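Four Arrests After Bike Thefts, Detective Says Most Owners Had No Serial Number

April 8, 2021

Police have charged four people over a string of bicycle thefts from apartment buildings on the east side, and the detective who ran the case wants owners to come forward and claim what was recovered.

Detective Jasmina Radulović started on the case in August, when the manager of a building on Jonard Street reported that the bike room had been entered twice in the same week. The lock had not been broken either time.

"They had the door code," Radulović said. "Somebody moved out and the code was never changed. We found the same thing at two other addresses."

She spoke at the Vodar precinct, where the recovered bikes are being held in the basement. Most are adult road and hybrid models. A few are children's bikes, and one is a cargo bike with the front box missing.

Radulović said the group sold mainly through online listings, using photos taken against the same garage door. An officer who was looking for a used bike for his daughter noticed the door and passed the listings along.

"We bought one back," she said. "That gave us a phone number, and the phone number gave us the garage."

The garage was rented by the month. Officers searched it with a warrant and found frames, wheels and a ledger with dates and prices. The sales written down in it came to $3,584. Radulović believes the real total is higher, as some pages had been torn out.

Krešimir Leka, who owns the Bikero repair shop, helped police sort the parts. He said several frames had been repainted, but the serial numbers under the bottom bracket were still readable.

"People think paint hides it," Leka said. "You turn the bike over and wipe it off and there it is. The trouble is that the owner never wrote the number down, so you have a number and no one to call."

Leka recognized one bike as a Peng touring model he had serviced the summer before. He had the serial number on the old work order, and the owner picked it up the next day. So far six bikes have gone back.

Radulović said theft reports often come in late or not at all. Some tenants told her they assumed a neighbor had moved their bike. Others did not think police would look.

"I understand that," she said. "But I can't return a bike that isn't in the system. If you call it in, even months later, it goes in the system."

The four defendants are charged with burglary and possession of stolen property. Radulović would not discuss what they have told investigators and said more charges are possible.
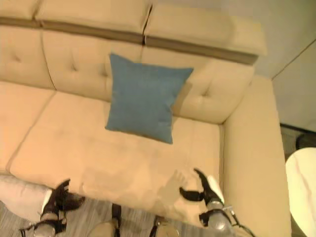
How to claim a bike

Owners should call the precinct's property desk before coming in. Bring a photo ID and something that ties you to the bike, such as a receipt, a repair bill or an old photo. A serial number is the fastest way, but Radulović said a clear description of scratches, stickers or replaced parts has been enough in some cases.

Bikes that have not been claimed will stay in storage until the court case is finished.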